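공청회에서 누가 말하는가: 캔홀름 공청회 회의록과 여성 발언권 교육
비교시민사회 세미나 기말 프로젝트 보고서 (2인 1조)

1. 주제를 정하기까지

처음 제출한 계획서의 제목은 '여성의 정치 참여와 민주주의의 미래'였다. 담당 교수님은 제목 옆에 물음표를 하나 그려서 돌려주셨다. 민주주의의 미래를 한 학기에 다룰 수 없다는 점은 우리도 3주쯤 지나서 인정했다. 그 뒤로 범위는 계속 줄어들었고, 남은 것은 캔홀름(Canholm)이라는 소도시의 주민 공청회에서 누가 마이크를 잡는지 알아보는 일이었다.

캔홀름을 고른 이유는 별로 학문적이지 않다. 공청회 회의록을 발언 단위로 공개하고, 발언자 이름 옆에 호칭까지 적어 두는 곳이 거기였다. 호칭을 적는 관행이 언제 시작되었는지는 시청에도 아는 사람이 없다고 한다. 다만 그 덕분에 발언자의 성별을 호칭으로 분류할 수 있었으니, 우리는 낡은 관행에 큰 빚을 졌다. 호칭이 없거나 중립적인 발언은 '미분류'로 두고 비율 계산에서 뺐다.

캔홀름에는 라스츠카(Rastska)라는 작은 단체가 있다. 여성 주민을 대상으로 '발언권 교실'을 여는 곳이다. 이름만 들으면 웅변 학원 같은데 웅변은 가르치지 않는다. 발언 신청서 쓰는 법, 의장이 말을 끊었을 때 다시 발언을 요청하는 절차, 회의록에 자기 말이 잘못 적혔을 때 정정을 신청하는 법을 가르친다. 교재의 절반이 서식이다.

2. 연구 질문

질문은 두 가지로 정리했다. 첫째, 공청회에서 여성 주민의 발언은 어느 단계에서, 어떤 안건에서 나오는가. 둘째, 라스츠카의 교육을 받은 사람들은 교육이 무엇을 바꾸었다고 말하는가.

중간발표 때 "그래서 교육이 효과가 있다는 건가요, 없다는 건가요"라는 질문을 받았다. 미리 적어 두자면 이 보고서는 그 질문에 답하지 못한다. 교실 수강생 명단은 당연히 공개되지 않고, 우리가 달라고 할 수 있는 것도 아니었다. 회의록의 발언자와 수강생을 연결할 방법이 없으니 인과관계 이야기는 참는다. 참는 것이 이번 학기에 배운 가장 비싼 기술이다.

3. 자료와 방법

분석 대상은 공청회 60회분의 회의록이다. 의장과 공무원의 발언을 제외하고 주민 발언만 모으니 3,728건이 되었다. 한 건의 기준은 발언자가 바뀔 때까지로 했다. "네"도 한 건이고 버스 노선에 관한 긴 연설도 한 건이다. 이 기준이 불공평하다는 것은 알고 있으며, 그래서 발언 길이를 따로 기록했다.

각 발언에는 세 종류의 코드를 붙였다. 안건 분야, 발언이 나온 단계(사전 신청 발언인지 자유 발언인지), 그리고 발언의 기능이다. 기능은 질문, 진술, 제안, 항의, 정정 요구로 나누었다. 처음에는 '한탄'이라는 범주도 있었는데, 둘이 따로 코딩해 본 결과가 너무 달라서 없앴다. 한 사람에게는 제안인 것이 다른 사람에게는 한탄이었다. 주차 안건에서 특히 그랬다.

회의록의 상당수는 종이를 스캔한 파일이었다. 문자 인식 프로그램은 특정 글꼴로 찍힌 문서에서 쉼표를 모두 마침표로 읽었고, 그래서 한동안 우리 자료 속의 캔홀름 시민들은 놀랄 만큼 단호한 사람들이었다. 이것을 고치는 데 5월이 거의 다 갔다. 계획서 일정표에는 같은 작업이 '자료 정리(반나절)'라고 되어 있다.

비교 자료로 이웃 도시 스케스소프(Skesthorpe)의 회의록도 신청했다. 스케스소프는 발언을 요약문으로만 남긴다. "주민들이 여러 의견을 냈다"가 한 회의의 전체 기록인 경우도 있었다. 비교는 포기했지만 이 문장은 아래에서 다시 쓴다.

면담은 라스츠카를 세운 에이를리스 트레버(Eirlys Trevor) 대표, 그리고 교실을 수료한 주민들과 화상으로 진행했다. 수료생의 이름과 직업은 본인들의 요청으로 적지 않는다. 작은 도시라 직업만 써도 누군지 다 안다는 것이었다.

4. 회의록에서 본 것

가장 먼저 눈에 띈 것은 발언 단계의 차이다. 여성 주민의 발언은 자유 발언 시간에 몰려 있고 사전 신청 발언에서는 눈에 띄게 드물다. 사전 신청을 하려면 평일 낮에 시청 창구로 가야 한다. 신청서에는 '소속 단체'를 적는 칸이 있고, 빈칸이면 접수 담당자가 되묻는다고 한다. 트레버 대표는 이 칸을 두고 이렇게 말했다.

"수강생들이 제일 오래 들여다보는 칸이에요. 소속이 없으면 말할 자격도 없는 것처럼 보이거든요. 우리는 거기에 그냥 '주민'이라고 쓰라고 합니다. 접수 창구에서 싫어하죠. 그래도 받아는 줍니다."

자유 발언은 회의 맨 끝에 있다. 앞의 순서가 길어지면 그만큼 짧아지고, 더 길어지면 없어진다. 회의록에는 "시간 관계상 생략"이라고 적힌다. 없어진 발언은 3,728건에 들어 있지 않다. 우리가 분석한 것은 살아남은 발언이라는 사실을 4장을 절반쯤 쓰고 나서야 깨달았고, 그래서 제목을 조용히 '회의록에서 본 것'으로 고쳤다.

안건별로 보면 돌봄과 학교에 관한 안건에서 여성 발언이 많다. 예상한 대로여서 조금 실망했다. 오히려 재미있는 쪽은 도로와 상하수도였다. 이 분야에서 여성 주민의 발언은 수가 적은 대신 질문의 비중이 높고, 질문 가운데 상당수가 문서 번호나 공사 구간을 정확히 지목한다. 반면 같은 안건의 남성 발언에는 "제가 여기 오래 살아 봐서 아는데"로 시작하는 진술이 흔하다. 이 문구를 별도 코드로 만들자는 의견이 조 안에서 나왔으나 학술적 필요성을 증명하지 못했다.

말이 끊기는 문제도 보려고 했다. 회의록에는 끼어들기가 줄표로 표시되는데, 기록자마다 줄표를 쓰는 버릇이 달랐다. 어떤 기록자는 숨 쉬는 자리마다 줄표를 넣었다. 결국 의장이 명시적으로 발언을 중단시킨 경우만 보았고, 중단 뒤에 다시 발언을 요청한 사례를 따로 뽑았다. 재요청은 전체적으로 드물었다. 재요청을 한 발언자들은 대체로 시 조례의 같은 조항을 인용했는데, 라스츠카 교재의 첫 장에 나오는 조항이기도 하다. 여기서 결론을 내리고 싶은 마음이 굴뚝같았으나 2장에서 이미 참겠다고 썼다. 조례는 누구나 읽을 수 있다.

5. 교실 안에서 들은 것

발언권 교실은 필립스(Phillips) 회관의 2층에서 저녁 7시에 열린다. 필립스 회관은 예전에 곡물 거래소였고, 수료생들의 말로는 겨울에 그 사실을 몸으로 느낄 수 있다고 한다.

수료생들이 공통으로 꼽은 것은 모의 공청회였다. 돌아가며 의장을 맡는데, 의장 역을 해 보면 남의 말을 끊는 일이 얼마나 쉬운지 알게 된다고 했다. 한 수료생은 이렇게 회상했다.

"제가 의장을 하면서 옆집 언니 말을 세 번이나 끊었어요. 시간이 없다고요. 사실 시간은 많았어요. 그냥 제 손에 망치가 있으니까 치고 싶더라고요."

다른 수료생은 교육 뒤에도 공청회에 한 번도 가지 않았다고 했다. 대신 아이 학교의 학부모 회의에서 회의록 정정을 신청했고, 그 일로 한동안 아무도 옆자리에 앉지 않았다. 정정은 받아들여졌다. 참여를 공청회 발언으로만 재려고 했던 우리의 설계로는 이런 일이 전혀 잡히지 않는다.

트레버 대표는 우리 연구 계획을 듣고 격려 비슷한 것을 해 주었다.

"숫자가 나오면 보내 주세요. 보조금 신청서에 쓰게요. 안 좋게 나오면 안 보내셔도 됩니다."

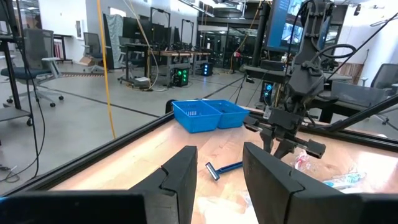

면담 이후 우리는 코드 체계를 한 번 더 고쳤다. 원래 '정정 요구'는 너무 드물어서 '항의'에 합칠 생각이었는데, 수료생들이 정정 신청 이야기를 워낙 오래 했기 때문에 다시 떼어 냈다. 떼어 놓고 읽어 보니 성격이 꽤 달랐다. 항의는 결정에 대한 것이고, 정정 요구는 기록에 대한 것이다. 자기가 한 말이 "일부 주민의 우려"로 적힌 것을 다음 회의에서 바로잡아 달라고 하는 발언들이었고, 대부분 아주 짧았다. 의장의 답은 더 짧았다.

여기서 스케스소프의 그 문장으로 돌아가게 된다. "주민들이 여러 의견을 냈다"는 기록에서는 정정할 것이 없다. 틀린 말이 아니기 때문이다. 발언을 하나하나 적는 도시에서만 잘못 적혔다고 따질 수 있고, 그런 점에서 라스츠카의 교육은 캔홀름의 유난스러운 회의록에 기대고 있다. 트레버 대표에게 스케스소프에서도 교실을 열 생각이 있는지 물었더니, 거기서는 서식부터 만들어야 한다는 답이 돌아왔다.

6. 한계

성별을 호칭으로 나눈 것은 편의에 따른 선택이었다. 호칭은 기록자가 붙인 것이고 발언자에게 물어본 것이 아니다. 실제로 같은 사람에게 회의마다 다른 호칭이 붙은 사례가 있었으며 이런 경우는 전부 미분류로 돌렸다.

코딩은 조원 두 명이 나누어 했다. 일치도 검사는 일부 표본에서만 했고, 첫 검사 결과는 부록에 싣지 않았다가 교수님의 지적으로 다시 실었다. '한탄' 범주가 있던 시절의 결과다.

면담 대상은 모두 라스츠카를 통해 소개받았다. 교실을 중간에 그만둔 사람의 이야기는 듣지 못했다. 소개를 부탁하기는 했는데, 그만둔 사람은 전화도 잘 받지 않는다고 한다.

회의장의 배치, 마이크의 위치, 회의 시각도 발언에 영향을 줄 것이다. 회의록에는 이런 정보가 없다. 한 수료생은 마이크가 방 한가운데 있어서 모두가 보는 앞에서 걸어 나가야 하고, 그 몇 걸음이 제일 싫다고 했다. 다음에 이 주제를 이어받을 조가 있다면 현장에 가서 그 거리를 재 보기를 권한다.

7. 후속 작업

정리한 발언 자료는 이름을 지운 뒤 학과 서버에 올려 두었다. 코드북은 두 가지 판이 있으며 나중 것을 써야 한다. 앞의 것은 파일 이름이 '최종'이고 나중 것은 '최종_진짜'이다. 쉼표는 다 고쳤다고 생각하지만 상하수도 안건 뒤쪽은 장담하지 못한다.

라스츠카에는 안건별 발언 단계 표와 정정 요구 발언 모음을 보냈다. 트레버 대표는 표에 오타가 있다며 정정 신청서 양식을 첨부해 답장을 보내왔고, 우리는 소속 단체 칸에 '학생'이라고 써서 제출했다.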